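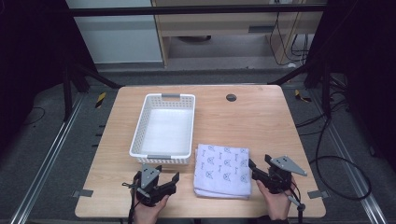
2 min read -- 3 replies

Towels in a perforated basket: worth folding first?

takell_106
Sun 22 September
Everyone swears by a white plastic basket with holes in the sides and handles at both ends. Fine. But does folding the towel into a neat rectangle first gain you anything? I say it's wasted effort. It ends up in a basket.

Chia-jung Su
It stacks. Mine used to go in as a wad and I got maybe half as many in.

takell_106
Half? Did you measure?

yau_flund
I'm with Takell on this one. Terry is thick. Look at the roll along the fold, it bulges no matter what you do, and the little guys in pointed hats get bent out of shape.

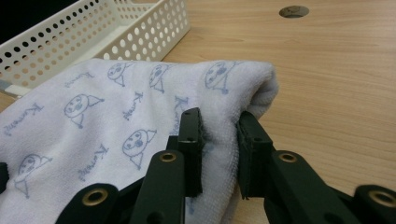
Reply 3 of 3

Cheng-en Lui
Disagree. Fold it in thirds and put the bulge against the side of the basket. I get up to 3 more towels in that way. Still not sold on the holes, though -- dust gets in.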